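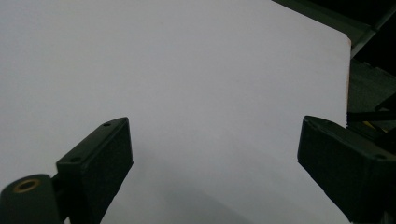

Stendivel 
Perception and grasp planning software for two-finger grippers

Stendivel takes the picture from a camera mounted at the gripper and gives back a grasp: where to go, at which angle, how wide to open, and how sure it is. It runs on a normal industrial PC next to the robot controller. You do not need to draw your parts in CAD before you start, and you do not need a second camera above the table.

The software is made by Zastola. The current release is from March 21, 2020.

What it is made for

Many of our customers work with parts that cameras do not like. White boxes on white tables, milky plastic, matte surfaces with soft shadows. Classical edge detection gives a contour in such places, but very often it is the contour of the shadow. Stendivel treats shadow and object border as two separate classes from the first step, and the planner only receives the second one.

It also knows the fingers. Before the first run you record a finger mask, and this part of the picture is then excluded from the search. The mask follows the opening width, so it stays correct when the fingers move.

Modules

Surface 
Finds the supporting plane and its borders. If a table corner is in view, Surface uses it to correct the position of the plane. With no object on the plane, the module reports "free" and the planner waits. The result can be used as an interlock before placing.

Contour 
Separates the object from the plane. The output is a closed outline, or an open one if the object continues outside of the view. Frosted and translucent containers have their own setting, which is called Diffuse. It looks for the base line of the container and the vertical seam between two side faces, and it gives less weight to the rim.
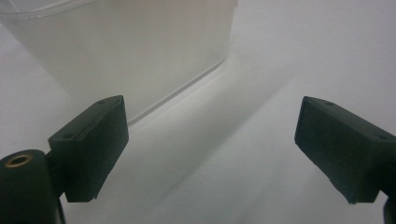 Planner 
Computes up to 11 grasp candidates for each picture and sorts them by score. Candidates where a finger would touch the container with its back side are removed. If the object is wider than the opening, the planner proposes a rim grasp or asks for a new view – you choose this in the settings.

Bridge 
Sends the result to the robot. Bridge speaks with the Xenos controller directly and with other controllers over plain TCP. The message format is described in the manual, chapter 4.

Technical data

Processing time, one picture, all modules: 126 ms 
Grasp candidates per picture: up to 11 
Finger profiles included: 23 
Length of the trial license: 33 days 
Operating system: Linux, 64 bit 
Camera: color, global shutter recommended 
Depth camera: optional

The processing time was measured on our reference PC, without a graphics card. With the Diffuse setting it can be longer.

Finger profiles

A profile holds the shape of the finger, the position of the contact pad and the screw holes that are used for calibration. Profiles for the complete Clamport series are included. For printed fingers you can make your own profile with the wizard. Please make it again after you change the fingers, also when the new ones come from the same file. Small damage at the corners of the pad is not a problem for the mask, but it should be entered in the profile if you grip thin parts.

Known limits

– Fully transparent containers are not supported in this release. 
– Glossy tables need diffuse light. 
– The mask must be recorded with the same exposure that you use later in work. 
– Surface needs at least one third of the picture to be free plane.

Licensing

One license is valid for one robot. It is bound to the PC and can be moved to another PC two times per year without asking us. Updates are included for the first year. Customers who bought the previous release in January or later receive this one free of charge, and the old finger profiles can be imported.

Delivery

Download after payment, or USB stick by mail. The manual is available in English and German.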